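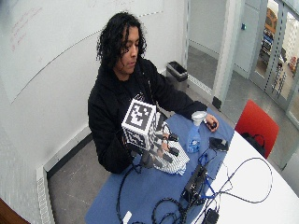 Wiping a table is the chore I keep coming back to whenever someone asks me how close we are to a robot that cleans house. It sounds like the easy one. There's a flat surface, there's a rag, there's maybe a squirt of something from a bottle, and most of us have done it half asleep since we were kids. Yet the people trying to teach it to machines go to remarkable lengths just to record how a human does it: a cube of black-and-white square markers held up over the hand, black pieces on the fingertips, thin cables running off toward the tabletop, and under all that gear a crumpled striped cloth with a spray bottle standing nearby. I love that contrast. So much wiring for a rag!

I spent a good part of September asking people who work on this stuff what their machines can do today, in an ordinary kitchen or on an ordinary shop floor, with no one steering from the next room. The answers were better than I expected in some places and much worse in others.

Cloth first, because cloth is where everyone winces. Jolán Vörös has been working on wiping and folding at Hurgate for six years, and she talks about fabric the way sailors talk about weather. "A mug is a mug," she told me. "You pick it up and it's the same mug. A towel is a different object every time you let go of it." Her group's arm can wipe down a counter nicely if the rag starts out flat in a known spot. Start with the rag in a heap and it gets a good grip on the first try less often than she'd like. She wouldn't give me a number. She did let me watch it fold a dish towel, which took long enough that I finished my coffee and went back for another one.

Then the spray bottle. I had assumed this was trivial and I was wrong. You have to hold the neck, keep the nozzle pointed away from yourself, and pull a trigger with one finger while the others stay put. Then the bottle gets lighter as you use it. Cuiping Su, who designs hands, made me do it slowly with my eyes shut and say out loud what each finger was up to. Try it at home. I couldn't tell her what my ring finger was doing, and I still can't.

That's the reason for the gloves and fingertip sensors you see in more and more labs. A camera can tell you where a hand went, but how hard it pressed is another matter, and with wiping the pressing is most of the job. Press too lightly and the jam stays where it is. Press too hard and the cloth bunches up under your palm – or the table moves. Su's team has 263 recorded wipes from one person on one table, and she considers that a warm-up. They want 900 before they move on to a second table.

Shop floors are further along, and the reason is simple enough: you can change a shop floor to suit the machine. At Zevell, Zeyu Kong showed me 2 arms that wipe down metal panels between steps, and they were a joy to watch, quick and even, with the overlap on every pass as neat as a mowed lawn. The panels arrive at the same height and the same angle. The pads are stiff and sit in a rack. Kong was cheerful about how much the setup helps. "If you gave it my kitchen, it would clean the first spot really well and then wipe the cat," he said.

Rongrong Kang, who runs the night shift there, likes the arms and had a complaint I hadn't heard before. They don't notice when a panel is already clean. A person glances over, sees it's fine and moves on. The arms give every panel the full treatment, and over a shift that adds up to a lot of pads.

So what about the house? Kimutai Shirima has been trying out an early home machine called Tirkov in his own apartment, and he let me come by and make a mess. I spilled some rice and a bit of tea. Tirkov rolled over, found the tea, put a cloth on it and wiped in a slow spiral until the puddle was gone. I cheered, I admit. The rice it pushed off the edge of the counter onto the floor, which my own children also do. Then it parked itself in front of the fridge with the wet cloth still in its grip, and Shirima had to take the cloth away and rinse it.

The rinsing bothers me more than the rice. Wiping is never one chore. You move the toaster, wipe, rinse the cloth, wring it, wipe again, hang the cloth up, put the toaster back. Every machine I saw could handle the middle of that list, some of them beautifully, and a person took care of both ends.

I came away more excited than I went in, though. Two of the groups I visited are now recording the whole chain, toaster and all, and Vörös says the wringing is the part she most wants to crack. She has a bucket set up for it already.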